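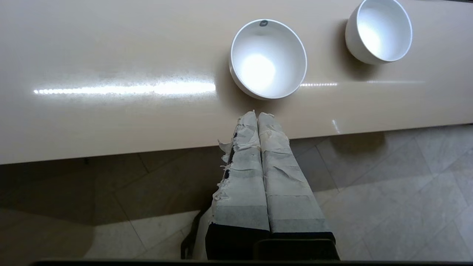
Indau Social Club -- Kitchen and Suppers

Bowls, finally

I have been going on about bowls since July, so those of you who read this for the garden stuff can skip down or come back next week, when I promise there will be tomatoes.

For everybody else: the white ones won! Two of them on the long table, nothing in them yet, and I stood there admiring them like I'd thrown them on the wheel myself. I like a plain white bowl. I've owned the speckled ones and the ones with the blue fish at the bottom, and what I've learned is that pumpkin soup looks wrong on top of a fish. White goes with everything and you can tell straight away if it's been washed properly, which matters when half the club is on dishes and the other half is talking.

There's a small dark mark up near the rim on one of them and I've already been asked whether it's a chip. I'm fairly relaxed about it. If it does bother you, turn it to face the person opposite.

Now, the table. I've got a soft spot for that table, the big beige one with the shine on it. It's so glossy you get the light in it, a great long streak straight across, and if you sit on the wrong side at night you spend the whole meal squinting at your own placemat. I used to want a cloth on it. I brought one in from home, a nice green check one, and it slid about every time somebody reached for the bread, and then it had beetroot on it, and then it lived in my laundry for a month. So no cloth. The bare top wipes down in a minute with a damp rag and a squirt of whatever's under the sink, and I've come around to the shine. White bowls on it look rather smart, too. A bit like a cafe that charges too much for porridge.

What I wanted to work out this time was spacing. We always jam everything up one end (I'm guilty of this, I like to be near the kettle) and then people pass hot things over each other's laps. So I put one bowl down towards the front and the other further back, with a good stretch of table in between, and that's more like it. Room for a bread board. Room for the salt, the butter and the elbows of people who talk with their elbows. If you're setting up on your own one night, go wider than feels right. It looks lonely until the food goes on and then it looks normal.

A word on bowls versus plates, seeing as it came up again at the last supper and got a little heated. I am a bowl person. Nearly everything we cook in that kitchen is better in a bowl -- soups, obviously, but curry and rice too, pasta, that barley salad, crumble with custard. You can carry a bowl to the couch. You can't chase peas around a bowl and lose them over the side. The plate people tell me you can't cut up a chop in a bowl, and I'll give them that, but when did we last do chops?

I did look at a set of Robles bowls before we settled on these. Lovely shape, and a colour they call oatmeal, but they were heavy as anything and when I tried stacking four of them I didn't trust the pile one bit. Then there was a box of 12 going cheap at the market in Ninstead, except the rims were all different sizes when you got them side by side, and I know me, that would have driven me up the wall by Easter. So: plain, white, round. It took me seven months to get there.

The other job was deciding where they should live, and this is where I got bossy. Our cupboards are the pale wood-grain ones, built in, all matching, and very handsome they are, but matching doors are no help at all when you're hunting for the colander. I reckon I've opened every door in that corner on a single night looking for one lid. I'd like the everyday crockery behind one door and one door only, down where you don't need to stretch, and the stuff we drag out at Christmas can go up high and gather dust until it's wanted.

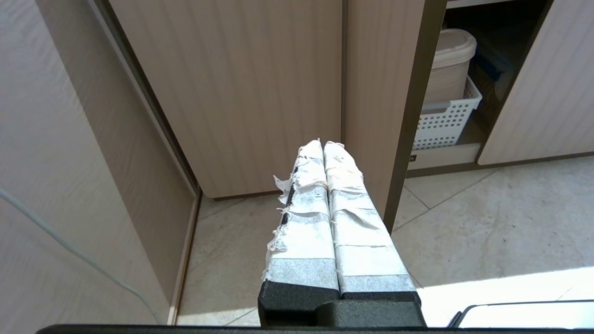
The cupboards in the corner, with the pale wood grain.

I love that colour, by the way. My own kitchen is a sort of hospital green that came with the house, and I come home from club nights and sulk at it. The beige doors don't show fingermarks nearly as much as you'd think, either. Warm water with a drop of dish soap on a cloth, wipe along the grain, dry it off with an old tea towel. Please don't use the scourer. I found the scourer sitting on the bench next to the spray bottle the other week and my heart stopped.

And could whoever is on floors run a cloth along that grey strip at the bottom too? Crumbs love it down there, and the broom just shoves them further in.

I've stuck a bit of masking tape inside one door with BOWLS written on it in my best printing. It'll fall off, so if you see it on the floor, stick it back up or come and find me and I'll do it again with the good tape.

Next supper is soup, probably the red lentil one with lemon, and I'm doing two loaves because 2 vanished before I'd even sat down last time. If anyone is coming through from the Gridunberg side and passes the bakery, we could do with some rolls as well, the seedy kind. I'll bring the butter. Oh, and somebody's good ladle went home with me by accident -- long handle, little hook on the end -- it's in my bag and I'll bring it back, sorry!

Posted 12 Feb 2018
Filed under: kitchen, suppers, bowls (yes, it has its own tag now)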